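Trasholm Workspace Rentals
Monthly room check, Unit 4, Fanley Building
Period: July
Form 1170

Mark each line OK, FIX or N/A. Comments go under the line they belong to. Leave the completed form in the tray by the front desk.

1. Entry and corridor

1.1 Door closes and latches without being pushed: FIX
Comment: Closer is slow over the last few inches. Adjusted once in the spring, same trouble again. Work order 3037 is open for it.

1.2 Exit sign lit, test button works: OK

1.3 Corridor clear for its full width: FIX
Comment: Flattened cartons leaning by the water fountain. Moved to the recycling room during the check. Tenants on this floor need the recycling schedule again.

1.4 Floor mat flat, no curled corners: OK

2. Work surfaces and enclosures

2.1 Tabletops free of splinters, raised seams and open cracks: OK
Comment: Light wood-grain top inside the white-walled enclosure checked by hand along the front. No snags.

2.2 Enclosure walls firm, corner posts tight: OK
Comment: Black corner posts do not move when pushed. Wipe the walls with a damp cloth only, no solvent. 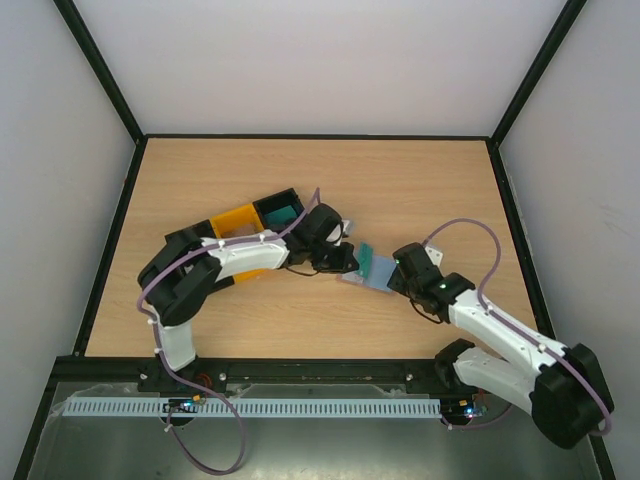 2.3 Tables level and not rocking: OK

2.4 Chairs: casters, gas lifts and backs sound: FIX
Comment: 2 chairs sink when sat on. Tagged and put in the hall closet. Replacements requested from Flultley.

3. Electrical

3.1 Outlet covers in place, none cracked: OK

3.2 No power strip plugged into another power strip: FIX
Comment: Found one pair under the window bench. Separated them and left a note. This was also on the June form.

3.3 Panel door closed, 3 feet clear in front: OK

3.4 Cords not run under mats or through doorways: OK

4. Lighting, air and heat

4.1 Ceiling lights all working: OK

4.2 Supply vents open and clean: FIX
Comment: Dust on the vent over the sink. Asamoah has the duct contract, so leave the grille alone and report it to them.

4.3 Thermostat cover locked: OK

4.4 Light even across the work surfaces: OK
Comment: Looked at the wood tabletop from above with the ceiling lights on. The grain can be made out from front to back. No lamp needed.

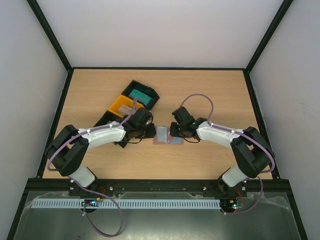

5. Fire and first aid

5.1 Extinguisher on its bracket, pin and seal in place, needle in the green: OK

5.2 Inspection tag initialed for this month: FIX
Comment: June was blank. July initialed at this check. Do not fill in June after the fact.

5.3 First aid kit stocked: FIX
Comment: Out of large bandages. Eyewash bottle is in date until next spring.

5.4 Evacuation map matches the current layout: OK

6. Sink and storage

6.1 No leaks under the sink: OK

6.2 Heavy items on the lower shelves: OK

6.3 Cleaning products in labeled bottles: FIX
Comment: One spray bottle with no label. Emptied and thrown out.

Carry over to August: 1.1, 2.4, 3.2, 4.2, 5.3
Check finished at 10:40 a.m.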